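Wellodell Shaving Soap

Wellodell is a hard shaving soap made in the town of Rarnholm by the company Gunnlaugsson. It is sold as a round puck of 52 grams without a bowl, and also in a wooden bowl with a lid. The soap is used with a brush and water. It is known mostly for its dense lather and for its scent of juniper, tar and lemon peel, which has changed very little over the years.

History

Gunnlaugsson started as a maker of household soap and candles. The shaving soap was first made for the barbers of Rarnholm, who bought it in long bars and cut the pieces themselves. The puck came later, when men began to shave at home more often. For a time the production was moved to Brarkov, where the company had rented a bigger workshop, but the soap from this period is considered softer and it finishes sooner. Production went back to Rarnholm after seven years.

Composition and production

The soap is based on tallow and stearic acid, with a small part of coconut oil. Both potassium and sodium hydroxide are used, so the puck is hard but still takes water easily. After cooking, the mass is milled three times, pressed, and left on shelves for 15 days before wrapping. One batch gives 1178 pucks. The batch number is stamped on the paper wrapper — older wrappers carry only a letter.
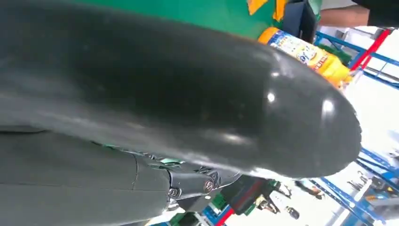
A reader of the Wellodell page on a wet shaving forum objected that the drying time is too short for a tallow soap, and that a puck improves if it stays in a closet until February when bought before Christmas. Other users answered that a milled soap has already lost most of its water and does not need more rest. The company gives no advice on this question.

Variants

Besides the original, there is an unscented version for sensitive skin and a version with menthol. The menthol version was made with a lower share of tallow, and its lather is thinner. A cream in a tube was sold for a short time under the same name. On January 24, 2018, the company announced that the cream would not be made anymore, while the pucks stayed in the catalog.

See also

Shaving brush
Tallow soap
Aftershave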